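FOR IMMEDIATE RELEASE

Stistier opens insole finishing and packing room in Estdale

ESTDALE, Apr 4, 2018 - Stistier, the maker of shoe insoles and small shoe care goods, is pleased to announce the opening of its new finishing and packing room in Estdale. The room will prepare the Pekel insole line for shoe shops and for customers who order by mail.

The company has rented the upper floor of a brick building from 1934. The brick wall was left as it was, and the large window with black metal frames gives good daylight over the packing table. For work with pale materials this is important, as small marks are difficult to see under lamps only.

"We looked at many rooms and most of them were too dark," said Josphat Barasa, founder of Stistier. "In this one a person can stand at the table and see the goods well. It was the first thing I asked for, before the price."
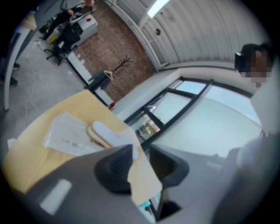 Insoles in cream and tan on the table by the window, Estdale.

Insoles come to Estdale already cut. At the table they are put in pairs, checked at the toe and at the heel, and packed in a bag with the size label. The company expects to prepare around 3000 pairs each month when the room is in full use, which is planned for July. The first delivery of 150 pairs will go to the shop Ismail, a shoe repair business that has sold Stistier goods from the beginning.

The furniture was kept simple. The table has a light wooden top, and its height was chosen after several weeks of trying. People who pack may sit or stand, as they prefer.
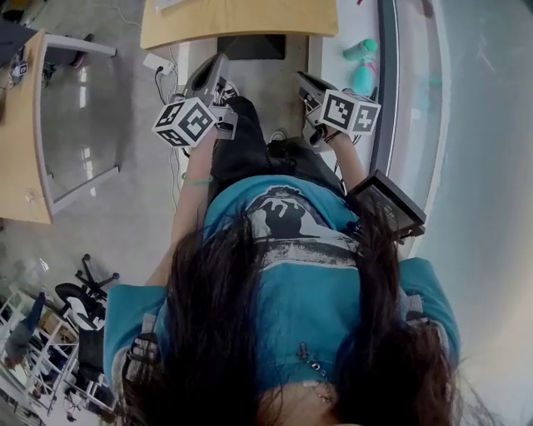

Can customers send back insoles that do not fit?
Pairs which have not been worn or trimmed can be returned in their bag, and Stistier will exchange them for another size. The customer pays only the postage to Estdale.

Jocelyn Lapointe, who is responsible for packing, prepared the working order of the room together with the staff. "The insoles must lie flat, otherwise they take a bend and the customer feels it in the shoe," said Ms. Lapointe. "So we do not press them in the bag, and we do not put heavy boxes on top."

Shops that wish to order the Pekel line can ask for item 1831, the mixed carton with all sizes. Orders are accepted from today - delivery from Estdale is made in the order in which they arrive.

About Stistier
Stistier makes insoles, laces and shoe care goods for shops and private customers. The company is led by its founder, Josphat Barasa.

Press contact: Jocelyn Lapointe, Stistier, Estdale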